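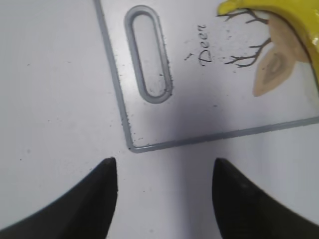 Vangelis Fragkou wants to know why bread goes hard when you leave it out but biscuits go soft. Same cupboard, same night, and they swap over! Is the bread giving its water to the biscuits, he asks.

Great question. Sort of. Not quite.

## First, the biscuit

Biscuits are very dry. Nearly all the water got baked out of them in the oven. Air has water in it, even in a kitchen that feels dry, only it's floating about as a gas so you can't see it. Sugar loves water. Biscuits are full of sugar. So the biscuit pulls water out of the air, bit by bit, and goes bendy.

Shut them in a tin with a loaf and yes, some of the bread's water does end up in the biscuits. So Vangelis is partly right. Don't keep them together.

## Now the bread

You'd think bread goes hard from drying out. It does dry out a bit, the cut side specially. But wrap a loaf up tight so hardly any water can escape and it STILL goes firm. Odd.

The answer is starch. Flour is mostly starch, tiny grains of it, much too small to see one by one. Inside each grain are long chains packed together in neat rows.

In the oven the grains get hot and wet. They swell up. The chains come loose and go floppy, like cooked spaghetti. Soft bread!

Then the loaf cools. Slowly the chains start lining up again, back into stiff little rows, and some of the water gets trapped in between. The bread feels dry in your mouth even with plenty of water still in it. That's staling.

## What about the crust?

Backwards again. Crust starts off dry and crackly. Water creeps out from the middle of the loaf into the crust, so the crust goes chewy while the middle goes firm. Everybody loses.

## Can you un-stale it?

For a little while. Heat shakes the chains loose again, so warm bread goes soft. Eat it quick, it goes hard again when it cools, often harder than before. Toast works too. (Ask a grown up to do the oven or the toaster.)

## Fridge or no fridge?

No fridge! Cold makes the chains line up faster. The freezer is fine though. So cold that the water freezes and the chains can hardly move.

Mould is a differnt thing. Stale bread is safe to eat, just a bit sad. Mouldy bread goes in the bin, the whole loaf, and don't sniff it.

## Try it at home

You need three slices from the same loaf and three bags that close.

1. One slice in a bag on the worktop.
2. One in a bag in the fridge.
3. One in a bag in the freezer.

Leave them two days. Take the frozen one out and let it thaw for 40 minutes in its bag, and the fridge one too so they're all the same warmth. Now squash each one gently with a finger. Which springs back best? Write it down before you eat the evidence.

Thodoris Margaritis tried it in September with a white loaf, and his fridge slice was the worst by miles. Brown bread might be diffrent. Send us yours.

Next time: why onions make you cry. Questions to the Kekilthorpe library desk please, in the box with the blue lid.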